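4.2 Plates, and the trouble with the last one on the table

We come now to the humblest part of the study, and the part that gave us the most to talk about over lunch. When we first drew up our list of household things, the plate was on it almost as an afterthought. Everyone owns plates, everyone knows what they are for, and we supposed that the diaries would have little to say about them beyond the fact that they were washed and put back. Of the 2,278 diary entries we collected, 2,064 could be read well enough to code, and as we worked our way through them the plate kept turning up in places where we had not thought to look for it. It was under the keys in the hall. It was beside the bed with toast crumbs on it. It was, very often, sitting by itself on a table that had otherwise been cleared, and it is this lone plate that we want to spend some time on here.

By "lone plate" we mean a plate left on a table after the meal things around it have gone. The definition is Makokha's, and it took him several tries to get it into one sentence that the rest of us could apply the same way twice. A plate with a fork on it is still a lone plate. A plate with a glass next to it is not, which felt a bit harsh to some of us at first, but the glass changes how people describe the table. They write "I haven't finished clearing up" when there is a glass. When there is only a plate, they write "the table's done," and the plate goes unmentioned until the next question asks about it.

We should say a word about shape, too, as the coders argued over it for the better part of August. Our households own flat plates, deep plates, and a great many things in between, with a raised rim and a shallow middle, which one person calls a plate and the next calls a bowl. We followed the household wherever we could. Where the diary gave no word, we called the thing a plate if its rim was low compared with its width, and Wong kept a running list of the doubtful ones so that we could go back and change our minds together (we did so more than once, and the list is better for it). Figure 6 gives a fair idea of the kind of piece we have in mind: round, shallow, beige, and plain enough that most people would be hard pressed to pick their own out of a stack. 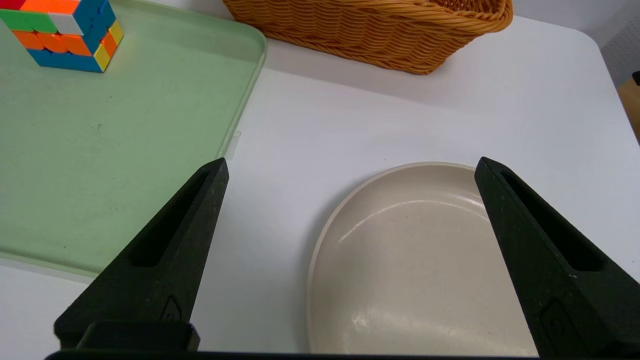 Figure 6. A shallow beige plate with a raised rim and a glossy interior, on a white tabletop. Part of the plate lies outside the view.

Plainness matters a good deal more than we expected. In the diaries from the Viton households, where most families ate from mixed sets gathered over many years, a plate with a pattern or a chip was nearly always spoken of as somebody's. "Grandma's blue one" was carried to the sink with care, and on its own, before anything else was touched. A plain plate had no such champion. It was everyone's, and the diaries suggest that a thing that is everyone's can wait quite happily until somebody needs the space. We don't want to lean on this too hard, as the families who own patterned plates may well be the families who fuss over them, but the difference showed up even inside a single kitchen, between two plates used at the same meal.

Color has a smaller part to play, though a charming one. Several diarists with pale tables told us that they simply did not notice a pale plate. One wrote that she had wiped all the way around hers, put the cloth away, and only found it again when she came to set down the mail. Another liked her cream plates for this very reason and said they made the kitchen look tidy sooner. A glossy glaze works a little against this, for a shiny inside catches the light from a lamp or a window, and two of our diarists mentioned spotting a plate from the doorway by its shine alone. Those with dark wooden tables had no such stories to offer, and a couple of them seemed faintly puzzled that we had asked.

Then there is the matter of whether a plate counts as dirty. We had given the diarists a simple pair of boxes to tick, clean or used, and they very kindly refused to keep to them. The margins are full of other categories: "only had a cracker on it," "used but fine," "clean enough for me." A few tiny specks on an otherwise smooth plate were enough for one person to send it to the sink and for another to use it again at supper. After the first week in Skirkatau we added a third box, marked "could be used again," and it proved so popular that we wished we had gone back and offered it to Viton as well. Readers comparing the two sets of households should keep this in mind, and we return to it in Section 6.

What ends the plate's time on the table is seldom the plate itself. People wrote that they cleared it when they needed to spread out homework, when a neighbor knocked, or when they were going to the kitchen in any case and happened to have a hand free. That free hand comes up again and again, and we have grown rather fond of it. A person already carrying a cup and a newspaper will walk past the plate with perfect good cheer, and the same person coming back with nothing will scoop it up without breaking stride. In the evening diaries the walk past is the more common of the two, and in the morning ones it is the scoop.

For coding, then, each lone plate was given a line of its own, with the household's word for it, its color and pattern if mentioned, the table it stood on, and the errand that finally took it away. Where the diary named no errand we left the space blank and did not guess. Cups were handled in much the same way, with a few changes for handles and for tea, and we turn to them next.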